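I'd been wanting to get Marjan Asadi on a call for ages, and last week she finally had a free hour (and, luckily for me, a big pot of tea). She runs the training side of Prusier, the practice kit that lets you teach a two-armed robot everyday jobs on screen before you let it near real crockery. I've been trying the coffee task all February, so I had a LOT to ask!

First things first – why coffee? "Everyone knows what a good one looks like," she laughed. "You don't need me to explain that the pod goes in the top and the cup goes underneath." Fair enough! The kit comes with 35 tasks, and she says the pod one is what most people open first. It was certainly what I opened first.

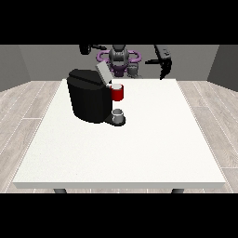 Do you need a real robot to use Prusier? Marjan says an ordinary desktop computer will do, and plenty of customers never connect one.

I moaned a bit about the lid (I'd had so many goes at lining the pod up) and she was very nice about it. "Farhad spent 22 days on that lid," she said. "He still grumbles if you bring it up at lunch." The next version, Trasinano, should be more forgiving with small parts, and you'll be able to replay a bad attempt slowly, which I'd have loved on my first evening.

We got on to price as well. The basic kit is £214, and I did tell her that's steep for someone just tinkering at home. She didn't argue. "It's built for small workshops and colleges," she said, "but we're talking about a home licence." I'll be first in the queue if they do it – and I've asked her to put in a tea-making task while they're at it.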